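Why lemons taste sour

Sourness is the taste of acid. When food dissolves in saliva, acids release tiny particles called hydrogen ions. Cells in the taste buds detect these ions and send a signal to the brain.

Which acid is in a lemon?

Mostly citric acid. The juice also contains ascorbic acid, better known as vitamin C, in much smaller amounts.

How is acid measured?

Scientists use the pH scale. Pure water has a pH of 7. Lemon juice has a pH close to 2 - a low number means a strong acid taste. Each step down the scale means ten times more hydrogen ions.

Does sugar remove the acid?

No. Lemonade tastes sweeter than plain juice, but the acid is still there. Sugar changes the flavour, and water spreads the acid out.

Parts of the fruit

The coloured outer skin is the zest, which holds scented oil. The white layer under it is the pith. The juice is stored in small sacs inside the segments. 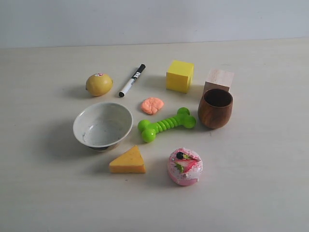
A lemon with its skin on. 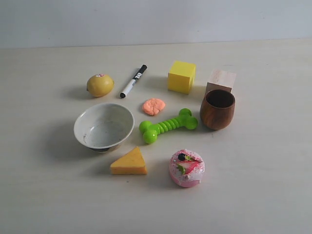
Words to know

Acid: a substance that releases hydrogen ions in water.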